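Subject: Re: [kukville-anglers] Proposed changes to the Haddad Reservoir bank permit, 2026 season
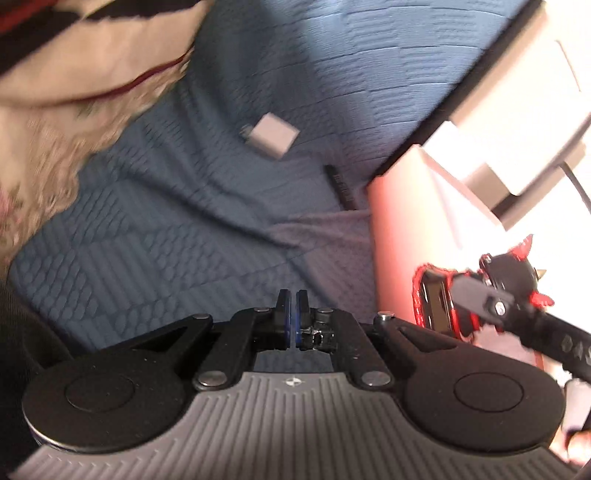

Macarena Mansilla wrote:

> Members who fish the north bank have read the draft with some concern.
> The permit has always allowed two rods per holder, and many of us
> arranged our seasons on that basis. The draft speaks of one rod between
> the dam wall and the Granell inlet, but it does not say whether this
> applies all year or only while the walleye are spawning. It also does
> not say what happens to holders who have already renewed.
>
> I would further ask whether the night fishing rule is to be changed.
> Section 4 still refers to "the posted hours," and no hours have been
> posted at the east gate since August.
>
> Finally, there is the matter of the boat ramp fee. Several members
> launch kayaks by hand from the gravel beside the ramp and do not use
> the ramp itself. Are they to pay?

Dear Ms. Mansilla and members of the list,

Thank you for these questions. Similar points have reached the permit office by letter, and I am replying to the list so that the same information is available to all. The text below has been reviewed by Radosław Pawlak for the access section and by Gwendolyn Haverford for the fisheries section. It does not replace the permit conditions, which remain the governing document once adopted.

1. Rod limit, north bank

The one-rod limit applies from the dam wall to the marker post on the west side of the Granell inlet. It is seasonal. It begins on the first day of March and ends on the last day of April. Outside those two months the limit remains two rods per permit holder, as at present.

The draft should have stated the dates in section 2 and did not. They appear only in the map legend, and the copy of the map circulated to this list was too small to read. A corrected section 2 will be sent out with the next version.

The reason for the restriction is the shallow gravel along that bank, which walleye use in early spring. The fisheries section had proposed closing the bank completely for those months. After comments from the fall meeting, the proposal was reduced to a single rod with artificial lures only, and all walleye caught there during the period must be released. Crappie and yellow perch may be kept within the ordinary daily limit.

The south bank, the east arm and the water below the spillway are not affected.

2. Holders who have already renewed

A renewal made before adoption remains valid for the full season at the price paid. The conditions, however, are those in force on the day of fishing. A holder who renewed early and who does not wish to fish under the new conditions may return the permit for a full refund, provided that it reaches the office before the season opens. No form is needed. A short note with the permit number is sufficient.

Please do not send the plastic holder or the lanyard. The office has no use for them and they jam the sorting tray.

3. Night fishing

There is no change to the night fishing rule. The posted hours are one hour before sunrise to two hours after sunset for ordinary permits. Holders of the night endorsement may remain until sunrise at the numbered pegs on the south bank only.

Ms. Mansilla is correct that the board at the east gate has been without its notice. The notice was taken down when the gate was rehung and was not replaced. Mr. Pawlak has ordered a new one. Until it is in place, the hours given in this message may be relied upon, and the bailiffs have been told so.

Members with the night endorsement are reminded that a white light must be shown when anyone approaches on the path. Headlamps should be pointed at the ground and away from the water, both as a courtesy to the neighboring pegs and for the safety of boats coming in late.

4. Ramp fee

The fee is 5 dollars per launch, or 18 dollars for the season. It applies to any boat launched from a trailer on the concrete ramp. Kayaks, canoes and float tubes carried to the water by hand are exempt, whether they enter from the gravel or from the side of the ramp itself.

Vehicles used to bring hand-carried craft should be moved to the upper lot once unloaded. The turning area beside the ramp is narrow, and on busy mornings a single parked truck is enough to stop trailers from backing down. The access section has received more complaints on this point than on any other, and a parked vehicle may be asked to leave even where no fee is due.

All craft, exempt or not, must be clean, drained and dry on arrival. The inspection tag issued at other waters in the county is accepted at Haddad – it must be shown attached to the craft and may not be carried loose in a tackle box.

5. Permit numbers for 2026

The draft sets a ceiling of 895 bank permits. Of these, 500 are reserved for residents of Kukville until the end of February, after which any that remain are released to general sale. Youth permits are not counted against the ceiling and continue to be issued without charge to anyone under sixteen who is accompanied by a permit holder.

One correspondent asked whether a family may hold a single permit in common. It may not. Each adult with a line in the water must hold a permit in his or her own name. A second person may assist with netting or baiting without one.

6. Catch reports

The paper cards remain in use. They may be left in the box at either gate or mailed to the office. The online report, which runs on the Grokia system, will be available from the opening of the season for members who prefer it. Please use one or the other for any given day and not both. Duplicate reports were the main difficulty with this year's totals, and Ms. Haverford spent a good part of the fall removing them by hand.

A card showing no fish is still a useful card. The catch rate cannot be worked out unless blank days are reported along with the good ones, and at present the fisheries section believes that many blank days go unrecorded. Members need only enter the date, the bank and the hours fished.

For released walleye, please give the length to the nearest half inch and leave the weight column empty unless the fish was weighed in a wet sling. Estimated weights should not be entered.

7. Comments and next steps

Comments on the draft may be sent to this list or to the permit office until the end of January. Comments sent to the list will be treated as public and may be quoted in the summary. Those sent to the office will be summarized without names. Everett Ferreira is collecting both sets and will answer questions about the procedure. He is not able to answer questions about individual refunds, which should go to the office counter.

The revised draft will include the corrected section 2, a full-page map of the north bank and the wording on hand-carried craft set out above. I expect also to include a clearer description of the Granell marker post, as two members have written to say that they took it to be the old survey stake some distance to the east. The marker is the square post with the yellow cap – the stake has no cap and has no bearing on the permit.

The question of live bait on the east arm was raised at the fall meeting and is not part of this draft. It will be considered separately, and members who wish to speak to it should not feel obliged to do so in their comments on the present text.

Respectfully,

Luana Pacheco
Permit Office, Haddad Reservoir
Kukville
29 December 2025

--
You are receiving this message as a subscriber to kukville-anglers.
Replies go to the whole list. To reach the sender alone, change the address before sending.
Attachments over the size limit are held for the moderator.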